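Local Politics > Appointments & Hiring > Istargate

Deputy mayor finds a job for the press officer. Again.

Posted 3 January 2023 by drainpipe_dan

So the Istargate council came back from the holiday with a new post called Coordinator for Civic Dialogue. The listing was up for 13 days, over the break, on the page where they normally put the notices about road salt. One person applied. You will be stunned to learn it was Jacobs, who ran the deputy mayor's press operation through the last campaign and has been between desks since March.

I have nothing against Jacobs. I've got something against a job where the duties section reads "other dialogue as needed."

Meanwhile the bus to Daritz is still running on the summer timetable, and the last time I asked about it I was told the transport office is short two people. Maybe they could be dialogued with. 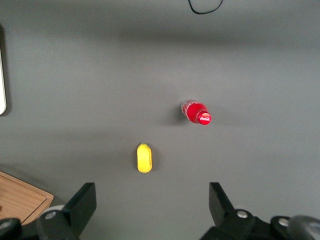
Coca-Cola bottle and something small and yellow on the table.

mirna_k wrote:

Dan, you left out the salary band. It's one step under department head. My sister does actual permits in that building, has done for years, and she's two bands lower.

Also it wasn't on the road salt page. It was on the page UNDER the road salt page.

oldbridge70 wrote:

Here we go. Every mayor in the history of this town has hired people he knows. The last lot put a cousin in the library. I didn't see a thread about the cousin.

drainpipe_dan wrote:

There was a thread about the cousin. It had 240 replies and you posted in it, in favor of the cousin.

oldbridge70 wrote:

The cousin was qualified. She'd worked in a library.

Anyway my point stands. If you want a deputy mayor who answers letters, somebody has to write the answers. Jacobs can write. Have you read what came out of that office before him? Half of it didn't have verbs.
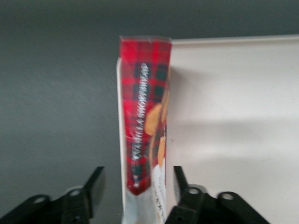

Vanilla shortbread, side view.

tollgate wrote:

Can I ask a boring question. Did the council vote on the post or just get told about it? The rules say any new position above a certain band goes to the full council. I read the December minutes and all I found was "staffing matters were noted." Noted by whom?

mirna_k wrote:

Ans Verstraete asked exactly that at the end of the session and got told it would be answered in writing. She's the only one over there who reads the attachments.

oldbridge70 wrote:

Verstraete asks about everything. She once held up the parking plan over a comma.

tollgate wrote:

The comma changed which side of the street you could park on. I live on that street. I'd like to buy her dinner.

drainpipe_dan wrote:

For the record I've put in a request for the hiring file. The form wants my reason for being interested. I wrote "resident." The clerk said that wasn't a reason, so I've added "nosy resident" and we'll see how that goes.

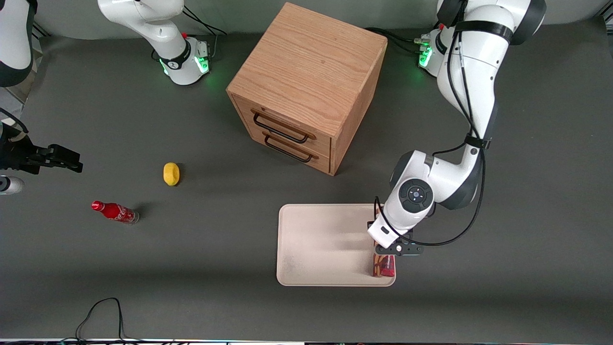
The other thing I asked for is the contract with Nurnero, the outfit that does the council's newsletter. If we've got a coordinator for dialogue and a paid company for the newsletter, I'd like to know which of them is supposed to be talking to me. The last newsletter was 133 lines long and the deputy mayor's name was in the first one, the last one and the crossword.

mirna_k wrote:

It was a good crossword though.

oldbridge70 wrote:

Request whatever you want, they'll send you a black rectangle with a stamp on it. And I still say give the man six months. If the bus timetable isn't fixed by then I'll complain myself.

tollgate wrote:

The buses aren't his department.

oldbridge70 wrote:

What is his department?

drainpipe_dan wrote:

Page two of the listing, under "other."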